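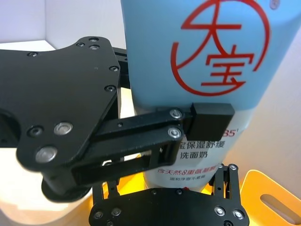
Making a short film at home: the household bits that helped

I've helped on three short films now, all of them shot in somebody's kitchen or back bedroom, and I've come home from every one with a longer list of things I wish we'd had in the bag. Our last was a ten-minute piece called Trirora, made in my own house in Bedilside over a very wet week in November. We had 200 pounds to spend and most of that went on food (film people eat like horses!).

Windows first. Daylight through a kitchen window is lovely but it moves, and by teatime your two actors won't match. Greaseproof paper taped over the glass softens it nicely. Use masking tape and peel it off the same evening, or you'll be scraping the paintwork with your thumbnail like I was.

Switch the fridge off while you're recording sound. Put your car keys inside it when you do - you can't drive home without them, so you can't leave the fridge off all night. Steinar Brynjólfsdóttir, who did our sound, taught me that one and I've never lost a pint of milk since.

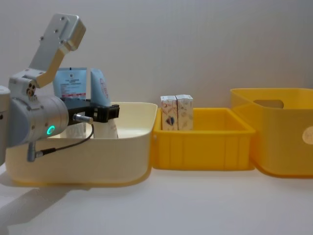

What can I use to deaden an echoey room?

Duvets, and as many as you can borrow. Hang one over an open door and another over a clothes airer behind whoever is recording, just out of shot. A rug on a tiled floor makes a big difference too. Towels are a bit thin for the job, though I've used them in the bathroom when everything else was taken.

Clothes pegs, next. I buy the wooden sort in packs of 50 and they go everywhere: clipping coloured gel to a lamp, taking in a shirt that's too big at the back, holding script pages together. Keep the plastic ones for the washing line, as they go soft near a hot lamp. And do leave a good gap between any lamp and your paper or fabric, and turn it off when you stop for a cuppa.

Then there's continuity. Take a photo of the table at the end of every take, before anyone pinches a biscuit. We had a scene with a cake in it that took 11 takes, and I'd baked just the one cake. Bake two, or use slices of bread for the rehearsals and save the good stuff. 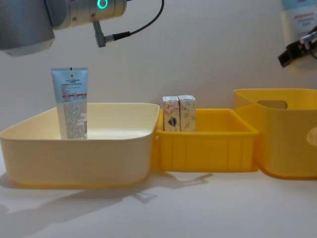 Putting the house back together

Before you move any furniture, put a bit of masking tape on the carpet by each leg. My sofa has never sat quite right since the first film, when I didn't bother. Labels on the backs of picture frames help as well, with the room written on in pencil.

For make-up on collars, rub in a little washing-up liquid, leave it for 13 minutes (the length of my radio serial) and rinse in cool water before it goes in the machine. Test a hidden seam first if the costume is borrowed.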